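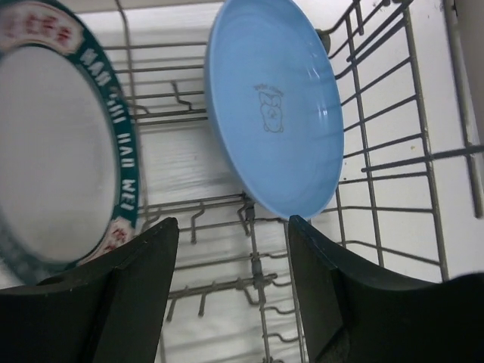

When should I start taking money out of the old Visel pension? After the Candeder loan is paid off, and no earlier than February.

That is as far as I got this morning, and it took two cups of coffee and most of a legal pad. The pension would pay 838 a month if I start now. The loan takes 640 of that, so drawing early would mean handing most of it straight over. I would rather keep working the shorter hours and let the pension sit.

Pieter called while I was adding things up. He stopped work last year and took his as a lump sum. He says he doesn't regret it, but he also asked me twice what the monthly figure would have been. I told him I didn't know his numbers.

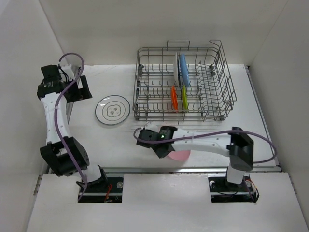 Wian Mabaso
Bookkeeper, Drullwood

April 23, 2024

Met with Ravinder Nguyen after lunch. She went through the forms with me and found that I had the wrong start date at Visel – I was there 21 years, and the statement leaves out the first 2. She will write to them. It may change the monthly amount a little or it may not.

She also asked who I had named as beneficiary. It was still my brother, from before I was married. I signed the change in her office and she made a copy.

Still to do: find the first Visel contract, which should be in the blue folder. Ask Candeder for a payoff letter. Call Finlay back about the health coverage.

Rained all evening. Looked for the folder until about nine and found the car title, but no contract.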